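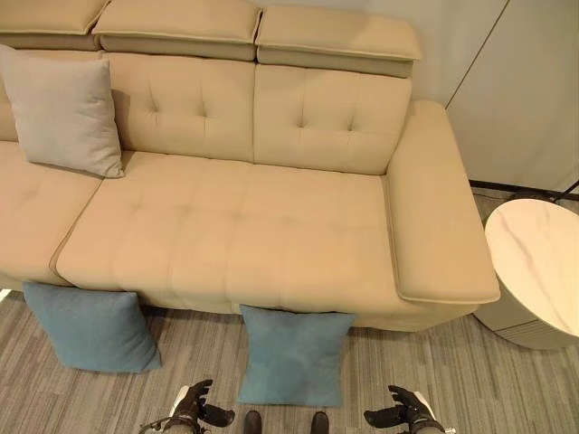 What is the best way to teach apostrophes to children who have already been taught them once?

Go back to reading first, spend a few short sessions just spotting apostrophes in a story and talking about what each one is doing, and only then ask the children to write any.

My project report: making and trying out the Wokau apostrophe pack
Education Studies, second year project
6 June 2024

Why I picked apostrophes

I'll admit I chose this because I was bad at them myself until I was well into secondary school. I could do "don't" and "can't" without thinking, but anything with an owner in it and I just sprinkled them about and hoped. When our project list came round and one of the options was "design and try out a small set of printed materials for upper primary English", I knew straight away what mine would be on (most of my group went for phonics or times tables, so I had the apostrophe more or less to myself!).

The school I was placed with, Sinier Primary, uses a bought-in grammar scheme called Brarkitz. I want to be fair to Brarkitz because the teachers like it and the children know how it works. Each unit has a rule in a box, a few worked sentences, then a page of gaps to fill in. The apostrophe comes up in two units, one on contractions and one on possession, with rather a long stretch of other things between them. What I kept hearing in the staff room was that the children got the pages right and then went off and wrote "the dog's were barking" in their stories the very same afternoon.

So my question was a fairly small one. Could a pack of reading-first activities, used alongside the scheme, cut down the number of apostrophes turning up where they shouldn't?

What is in the pack

I called it Wokau, which was a nonsense word I'd made up for a character in one of the passages (she is a bad-tempered heron) and it ended up on the cover. The pack has five sessions, one for each day of a school week, and each session has a story passage, a talk sheet and a writing strip.

The passages were the part that took me longest. I started at 800 words and that was far too much, with the slower readers still on the second paragraph when everyone else had finished and begun drawing on the back. I cut them down to 600 and then, after trying one on my long-suffering younger cousin, to 300. At 300 words you can still have a proper story with something going wrong in it, and the whole class gets to the end together.

Every passage is set in the same marsh with the same animals, so that by the middle of the week the children aren't spending their energy working out who everybody is. I worked the apostrophes in a bit at a time. The first passage only has contractions, nearly all of them in speech. The second only has possession with one owner (the heron's nest, the otter's whistle). The third mixes the two. The fourth brings in plural owners, and I put a lot of ordinary plurals in there too, because that was where the trouble was. The fifth has the whole lot plus "its" and "it's", which I dithered over for ages and nearly left out.

The talk sheets have hardly any writing on them. There's a line from the story with the apostrophe in bold, and underneath it says "What is this one for?" and that's more or less it. The children talk in pairs and put a letter in the margin, M for missing letters and O for owner. I had a much fancier version with coloured symbols and a key, and my tutor asked me very kindly how long I thought it would take to explain the key. The letters went in that evening.

The writing strips are narrow slips with room for a couple of sentences. I wanted them to look like very little work. A full lined page puts some children off before they've picked up the pencil, and a strip seems to feel like a note you'd pass to a friend.

Printing and putting it together

Vidal, the copy shop by the bus station, did the printing for me on the thick cream paper. I'd asked for white, but cream was what they had left at the student price and I ended up preferring it, it looks less like a test. The font is a plain print one with a proper single-storey "a". I tried a joined-up one as well and dropped it, because in the joined version the apostrophe sat so close to the tail of the letter in front that you could hardly tell it was there. If you are making anything about punctuation, do print a page at full size before you choose your font! 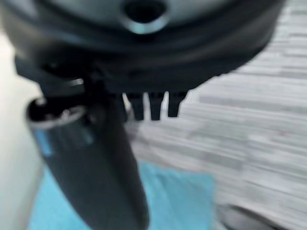
Figure 1. Dark grey gripper housing, with short black prongs on the underside.

I also wrote a teacher's sheet for each session. My first go had the whole lesson scripted, with what to say and what the children might say back, and the class teacher told me she'd never have time to read it. The second version is one side of paper with the aim, the passage's tricky spots and a couple of questions to ask if the talk dries up. She used that one, and scribbled on it, which I took as a compliment.

How the week went

The class had already done both Brarkitz units earlier in the year. Before the week began they wrote a short story with no mention of apostrophes at all, and they wrote another one after the last session, same length of time, different title. I read both sets and marked each apostrophe as right, missing, or in the wrong place.

The first session was noisy and a bit shambolic. I hadn't thought about how the pairs would sit, and there was a long argument at the back over whether "o'clock" was an M or an O. It isn't even in the talk sheet, they'd found it in the passage by themselves, and I was delighted and also had to go and look it up over lunch (it's short for "of the clock", so M).

By the middle of the week they'd settled into it. They liked the heron. Several of them started doing her voice when they read her lines aloud, and I noticed that the speech contractions were getting read properly, where on the first day a few children were reading "I'll" as "ill" and carrying on regardless.

The plural owner session was the hard one, as I'd expected. "The otters' den" got called a mistake by nearly everybody. What helped most was something the class teacher did off the cuff, which was to ask "Who does it belong to?" and write down the answer, "the otters", and then put the apostrophe after whatever they'd said. I've since added that to the teacher's sheet for that session.

The last session, on "its" and "it's", was too much. I should have trusted my dithering. The children were tired, and the idea that "its" is an owner word with no apostrophe seemed to undo some of what they'd just learned. A couple of them went back and started crossing out perfectly good apostrophes in the passage.

What I found in the stories

The stray apostrophes in ordinary plurals went down, and quite clearly. Some children who'd put them on nearly every word ending in s in the first story had hardly any in the second. Missing apostrophes in contractions didn't change very much, but most of the class had those under control already. Plural owners were still shaky, and plenty of children got round the problem by not using any, which I can't really blame them for.

I have to be careful with all this. It was one class in one week, and the second story was written the day they finished, with apostrophes fresh in their heads. I didn't have another class to compare with, and I did the marking myself knowing which story was which. I'd love to know what their writing looks like at the end of June, but my placement finishes before then.

What I would change

I'd take "its" and "it's" out and give it a little pack of its own later in the year. The fifth session would become a catch-up on plural owners with a new passage, probably one where the otters finally get their own back on the heron.

I'd also sort the pairs out with the class teacher beforehand, and I'd make the writing strips a touch deeper, as the children with big handwriting were running off the end and turning them over.

And I'd ask for a second person to mark the stories. My marking of "in the wrong place" was a bit wobbly where the handwriting was wobbly, and there were a few specks on the page that could have been an apostrophe, a comma from the line above or a bit of biscuit.

The passages, talk sheets and teacher's sheets are in the appendix folder, along with my marking grid and the earlier, longer version of the heron story for anyone who wants to see how it started out.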